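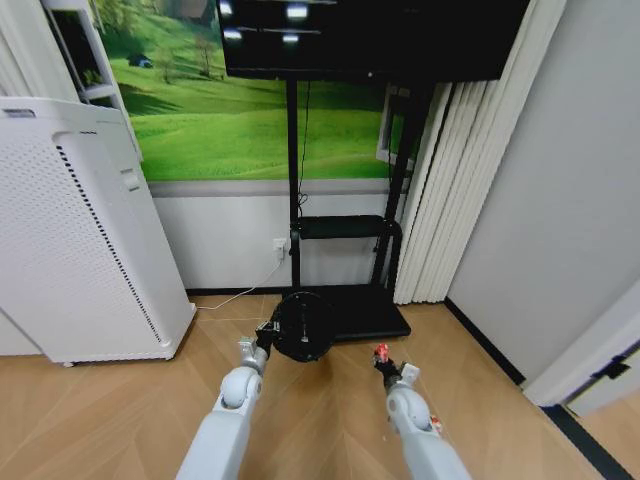 The first thing I asked when I got to Kirkmont was whether I could see the glove. I'd been hearing about the glove for weeks! Radek Kováčik keeps it in his desk drawer, a tan leather gardening glove with a crease pressed across two of the fingers, and he handed it over a bit sheepishly, like someone showing you an old passport photo.

He was wearing it in April when the robot grabbed his hand and wouldn't give it back.

I should say right away that his hand is fine. He had a bruise and a fat knuckle, and he played handball that weekend (badly, he says, but he was never good). Still, it was enough to shut down the home robot project at Zemivow for most of the spring, and the story of how they tracked down the fault is one I've been wanting to tell ever since Anikó Erdős gave me the short version over lunch and I let my soup go cold.

Anikó runs testing. Her kingdom is a room fitted out like somebody's den, with a herringbone wood floor, a TV on a rolling stand, an air purifier, and an enormous mural of green hills that makes you want to go lie down in it. The robot has two white arms with a gripper on each, and it spends its days in there picking household things up and putting them down again. The round black disc is a favorite. The left arm takes it by the rim and holds it upright, and the job after that is to set it down or pass it to a person without any drama.

Handing things to people was where the trouble started. Radek's job that day was to be the person. He'd stand there, put his hand on whatever the robot was holding, give a little tug, and the gripper was supposed to feel the tug and open. It had done this all week. On the afternoon in question it was holding a serving tray, Radek tugged, and the gripper opened just as it should. Then, with his fingers between the pads, it closed again. Hard.

"I said a word," Radek told me. "Then I said stop, and Anikó hit the stop button, and the stop button worked perfectly. The arm stopped. With me in it."

You can probably see the problem. The stop button froze every joint exactly where it was, and that included the gripper. For an arm, that's sensible (you don't want a heavy arm flopping down on someone when you cut the power). For a gripper with fingers in it, it's awful. They got him out with the manual release, a tiny recessed screw that takes a hex key, and the hex key was in another room. Botond Kun ran for it. He says it took him under a minute. Radek says it was a geological age.

So there were really two faults, and people at Zemivow still argue about which one was worse. I'm on Radek's side, for what it's worth. The gripper closing was bad, but the part that would bother me at night is the hex key.

Finding out why it closed took a lot longer than I'd have guessed. Botond's first theory was a bad force sensor, so they swapped the sensor. Nothing changed, which is to say nothing happened, because the fault refused to show itself at all. They ran the tray handover over and over with a padded dummy hand that Margit Juhász had sewn out of an oven mitt, and the gripper behaved like an angel. The second theory was the cable, which had a slight kink at the wrist. They replaced that too. Still an angel.

"That was the worst stretch," Anikó said. "I would have been so happy if it had broken something."

It was Dezső Szilágyi who cracked it, and he did it by reading logs on his couch with a head cold. What he noticed was that the gripper had received a close command right after the open command, and that the close command was old. The planning computer had sent it back when the arm was still settling its hold on the tray. Then it got stuck in a queue, waiting behind a big pile of camera data, and it finally reached the gripper 798 milliseconds late. By then Radek had tugged, the gripper had opened, and the message showed up like a dinner guest who'd missed the cancellation. The gripper had no way of knowing it was stale. It said close, so it closed.

And the dummy hand tests? Margit had turned off the video recording to save disk space. With no big pile of camera data, there was no traffic jam. They turned recording back on and had the fault again on run 9. The oven mitt did not survive in great shape (Margit has since made a sturdier one, with a thumb).

I love this kind of bug, in the way you can love a bug that isn't in your own house. Every part did what it had been told.

The fixes are pretty plain, and I think that's to the team's credit. Every command now carries a timestamp, and the gripper throws out anything too old. After it opens for a person, it can't close again until 3 seconds have passed and the tug sensor has gone quiet. The camera data got its own line, so it can't hold up anything that moves. The stop button has changed too: the arms still freeze, but the grippers go slack, so you can pull your fingers out yourself. That last one caused real fights, Anikó says, because a slack gripper drops what it's holding, and a few people thought of glassware and coffee. She won by putting the glove on the meeting table and leaving it there.

The manual release is a lever now. I tried it, with the power off and then (deep breath) with it on, and a child could work it. There are also 4 hex keys hanging on a hook by the door, which no one strictly needs anymore. Botond hung them up and will not discuss it.

Before I left, I asked Anikó if I could be the person for a round, and she looked me over and said fine, but wear the new gloves and keep your thumb outside. So I stood on the nice floor in front of the green hills, and the left arm came up with the tray, slower than I'd pictured. I tugged. It opened. I pulled my hand back a good deal faster than I needed to, and the tray went straight onto the floor with a bang.

"Everybody does that," Radek said, and went to get it.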